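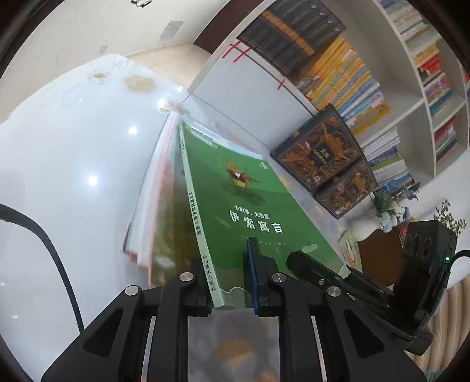

Skimix book handling, weekly call, March
Notes: Yolanda Cifuentes. Started 9:40, Piątek joined late.

1. Jaw fault
Left jaw on unit 27 kept closing after the stop signal. Happened twice, softcovers both times. Spine creased on one, no injuries. Log shows a delay of over 400 ms. Surent say firmware, Stistlow thinks its the cable. Not agreed.

2. Hand-held units
Same pads so same worry. Fingers stay on the handle while jaws are live. Piątek to add to the saftey sheet.

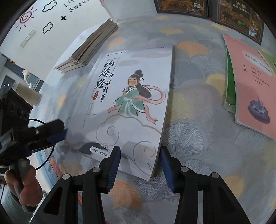
Hand-held grippers at the table, large softcover.

3. Actions
- Unit 27 off until cable swapped (Stistlow)
- Rerun 90 grasps, softcovers only
- Yolanda to chase Surent re log

Closed 10:25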